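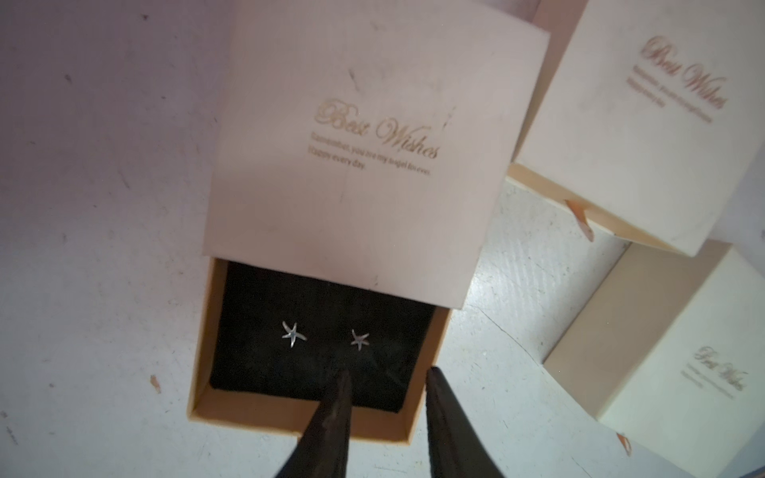
Search the manual Go Clear

5. Teaching by remote control: small gift boxes

The sales sheet for the Hirkeo arm says a new task can be taught in an afternoon. Plan for longer. The steps below are the ones we kept after the Stöckli packing trial, and they cover earring boxes and other light card packaging.

1. Set one box in the middle of the table with the lid up. Park any spare boxes to the right, clear of the fingers.

2. Put the arm in Follow mode and squeeze the hand control once. If the fingers lag behind your hand, restart Darkbridge before you record anything.

3. Bring the fingers in low, from the front of the tray, and keep them apart until both tips are where you want them.

4. Press Record. Do the move at the speed you want back. The manual for the old version claimed the software would smooth out a shaky hand – we have not seen it do so.

5. Press Stop, then Keep or Drop. Drop anything you would be embarrassed to watch twice.

CAUTION: Velvet inserts snag. Do not drag a closed fingertip across one.

Small metal parts

Work with loose parts only after the box moves play back cleanly. Grip force starts at 38 on the control screen, and we suggest leaving it there. 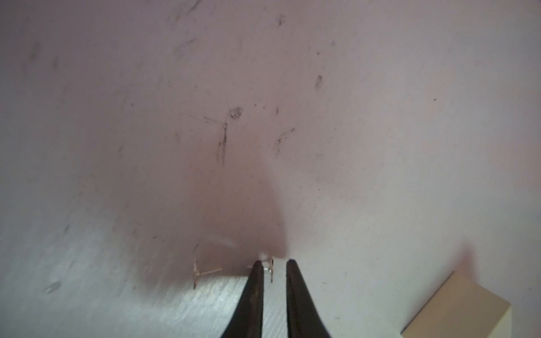 Fig. 5-2. Fingertips at a small metal part, with a second part to the left.

6. Line up using the wrist view. Shadows can pass for edges on a pale table, so check the height reading as well.

7. Record the same pickup from several starting points. Buvora recommends 200 takes per task. Treat that as a guess, because the number seems to be the same for every task they list.

NOTE: A high score on the Review page means the takes resemble each other. It says nothing about whether they are any good.

Last edited 8 February 2023 by Ursina Hollenstein

209 shares | 5 comments | Showing 3

packline_m: Step 2 fixed my lag. Step 7 did not fix anything else.

Tobler: Is 38 okay for thin card? Ours dents.

U. Hollenstein: Try it lower on a scrap box first. The screen value is not a real unit, whatever the brochure says.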